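Gripper hold-current fault: frequently asked questions
Indmont Manipulation Group, tabletop arms
Last updated August 16, 2019

This page covers the fault that made grippers on the Flotico arms keep closing after they already had hold of an object. It applies to everyone who runs the kitchen table, including visitors and students. If your question isn't answered, ask Angelica Cruzado or put a note in the fault log under entry 414.

What went wrong?

The fingers are supposed to close on an object, feel resistance, and drop to a low holding current. On the affected arms the drop did not happen. The motor stayed at closing current until the operator opened the gripper or the drive shut itself off. In the first case we recorded, a hollow plastic piece split along its seam and the drive tripped on temperature shortly afterward.

Was anyone hurt?

No. Arnel Aquino had his hand near the fingers when the first trip happened, and he was not touched. We still logged it as a safety matter. A gripper that does not back off is a pinch hazard, and the closing current is enough to bruise a finger badly.

Which arms are affected?

Any arm with a Breronov finger drive on firmware 4. The version number is on the second line of the start-up screen. Arms with the older Dizon drive use a different current limit and never showed the fault. If you don't know which drive you have, treat the arm as affected until someone checks.

What caused it?

Two things together. The firmware decides the fingers have met an object when finger speed stays under a threshold for a set number of control cycles. In version 4 that count was raised from 13 to 2000 during bench testing in March, and the test value was left in the release. On a rigid block you might not notice. On something that gives a little, the fingers kept creeping forward, the speed never settled, and the counter kept starting over.

The second part was ours. Our own software had a timeout that should have forced holding current no matter what the drive reported. It had been turned off for a long-grasp test and was not turned back on.

Why didn't the emergency stop catch it?

The emergency stop works and was not part of the fault. It cuts power to the arm joints and the gripper when somebody presses it. It does not watch the gripper current, and it was never meant to. Please don't read "the e-stop is fine" as "the gripper is fine" - they are separate circuits.

How do I know if it is happening to me?

Look at the current trace in the operator window. A normal grasp shows a short peak and then a flat low line. A faulty one shows the peak and stays there. You may also hear a steady whine from the drive. The temperature warning comes last, up to a minute later, so don't wait for it.

What should I do if the current stays high?

Open the gripper from the operator window. If it does not respond, press the emergency stop. Keep your hands out of the fingers the whole time, even if a piece is being crushed. Once power is off, leave the drive to cool before touching the housing, then write down the object, the finger opening, and the last current reading.

Can I pull a stuck piece out by hand?

Only with power off and the drive's status light out. If the fingers have not relaxed by then, use the manual release at the back of the gripper. Do not pry them apart with a tool. Joscha Ostermann has already had to replace one finger that somebody bent that way.

What has been fixed?

The count is back to its old value in the patched firmware, and the software timeout is on again and can no longer be switched off from a test script. Amado Layug installed the patch on the affected arms and ran the grasp check on each one afterward.

What is the grasp check?

It is a short set of pick and release moves on the kitchen table, using the same play food and cookware we use for regular runs. Run it before the first session on an arm and after any firmware change. Lay the pieces out as you would for a normal run. They do not need to be in marked positions, but leave enough space for the fingers to come down on either side of each one.
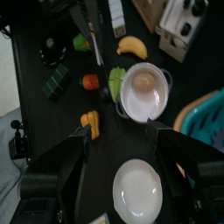
Start with a small piece of food, then move to a pot handle, then finish on a plate rim. After each grasp, hold for a slow count and watch the trace fall. One failed drop means the arm is out of use - do not repeat the grasp to see if it clears.

Do pieces that were squeezed have to be thrown out?

Throw out anything with a new crack or a sharp edge. Pieces made to come apart at a seam can stay if the halves still join properly. Lovely Samonte keeps the spares and will swap them.

Can I still use my recordings from before the patch?

Position data is good. Gripper current and any force estimate based on it should not be used from an affected arm. Those runs are tagged in the index, and the tag should stay on if you copy them elsewhere.

Who can put an arm back in service?

Amado or Angelica, after a clean grasp check. Their initials go on the tag at the base of the arm.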